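Suspended: what happens to a small club when its league gets banned

Group project report, Sports Management, second year
Naledi Pillay, Hiba Zoubi, Pongsak Siriwan

6 min read

1. What we looked at

Bans in football normally get talked about at the top. National teams, big names, TV. We wanted the other end. Morkum is a semi-pro side in the Fulura regional league, and for one whole season the league was not recognised by its national association after a row over referees' pay. Clubs could still play each other. No cup entry, no transfers in or out, no promotion. Our question was who paid for that, in money and in players.

2. Method

Short version: interviews, the club's own accounts, a survey at the ground. Kevin Keogh (club secretary) gave us two long interviews and let us read the accounts on site, no copying. Sakda Boonchu coaches the under-16s and spoke to Hiba by phone, twice. Survey was paper, handed out at the turnstile before one home match. We printed 200 and got 35 back. Poor, we know. It rained and we only had three clipboards. Treat the survey as background.

We also wrote to the league office in Sisodia. One reply, two lines long, saying the matter was closed.

3. Money

Gate income fell first. Morkum's best crowd the year before the ban was 969, for a cup tie against Flesero. No cup during the ban so no tie, and that one match used to pay for the winter pitch hire. Kevin showed us the page. The club moved the youth teams to a school field instead, with no floodlights, so training stopped at half past four from November on.

Sponsors were mixed. The bakery stayed. The tyre firm left and did not give a reason in its letter. Shirt sponsor asked for 30 per cent off and got it.

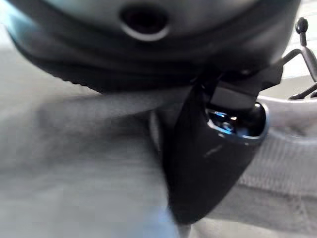

Did the ban hurt the first team or the youth teams more?

The youth teams, going by everything we were told. The first team kept playing every Saturday, but the under-16s lost their lit pitch and could not register anyone new, so they finished the season with eleven fit players and no subs.

4. Players

The rule everyone complained about was registration. A player already signed could stay, but could not leave for a club outside the league without sitting out the rest of the season. Two of the first team did sit out. One of them trained with Flesero all spring and never played a minute.

Sakda's view was that the younger ones did not follow the politics at all, they just wanted to know if there was a match. He had parents ringing on a Tuesday night asking if the weekend was on. Often he didnt know himself untill Thursday.

Pongsak asked whether players should have been consulted before the clubs voted to back the referees. Kevin said there was a meeting, open to all, badly attended. We could not find minutes.

5. Was the ban fair?

We disagree in the group so both views go in.

Naledi: the association had to do something. The league had ignored three deadlines, and a body that never enforces its rules has none. The penalty was written down in advance.

Hiba and Pongsak: penalty landed on people who had no say. A fine on the league would have reached the people responsible. Stopping fifteen year olds from registering did not put any pressure on the office in Sisodia.

6. Problems with this report

One club only. Kevin is obviously on the club's side and most of our money section comes from him. We did not speak to a referee, tried four times. Accounts were for two seasons so we can't say what a normal year looks like. Section 4 is thin, players were shy about being recorded.

7. Next

If someone picks this up: talk to Flesero, they were in the cup and outside the ban, would make a decent comparison. Get the referees. Do the survey indoors.

Interview notes are in the appendix, Hiba has the signed consent forms.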